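Fox's Berries, Raspberry & Black Cherry: a very happy review

Reviewed by Soledad Ambrose

My sister-in-law brought a bag of these back from a weekend trip in March and left it on our kitchen counter, which was a mistake on her part. I had one with my coffee, then another, then I moved the bag into my bedroom so I wouldn't have to share it. I've gone through three more bags since, so I feel qualified to talk about them!

First, the candy itself. I expected a plain old hard candy and was ready to be polite about it. The raspberry comes in right away, bright and a little sharp, and then the black cherry creeps up behind it and hangs around for ages. It's sweet, no question, but there's enough tartness in there that I don't need a glass of water afterward. I timed one on the drive to work (no crunching, which took real discipline) and it lasted 11 minutes. My husband bites his. We've agreed not to discuss it.

I love the oval shape too. Square ones always scrape the roof of my mouth, and these just sit nicely against your cheek while you read or drive or pretend to listen on a call.

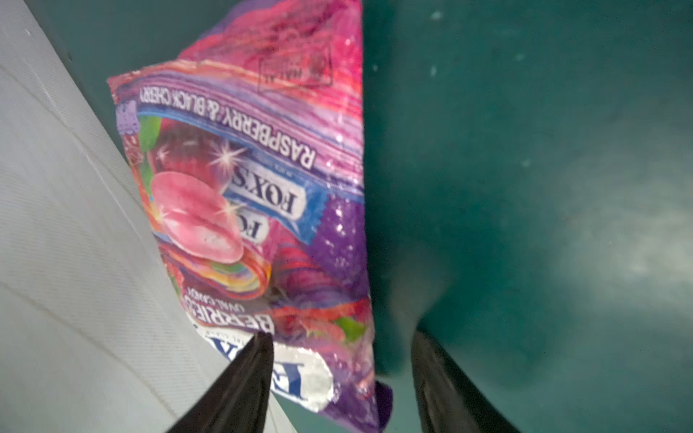
Fox's Berries oval candy, raspberry and black cherry. Look at those pinks!

Now, the bag. I'm a sucker for packaging and this one is gloriously over the top — hot pink and purple with rainbow ribbons swirling all over it, and a big shiny pink candy with sparkles around it. It looks like a birthday party. It's also easy to spot in the bottom of a tote, and I can't say that for the beige mints I used to carry.

Complaints? A couple of small ones. The plastic is noisy. I tried to sneak one out at my niece's recital on Thursday and got a look from the row in front. And once my bag was open it wouldn't stay shut, so I tip the whole lot into an old jam jar at home and clip the top over when I'm traveling.

I've also tried the Danik cherry drops and they're fine, a bit cough-syrupy for me. The Ketham raspberry ones have a lovely smell and then hardly any flavor. These beat both by a mile.

Four and a half stars, with the half held back for the crinkling. I have 13 left in the jar and a new bag on my shopping list.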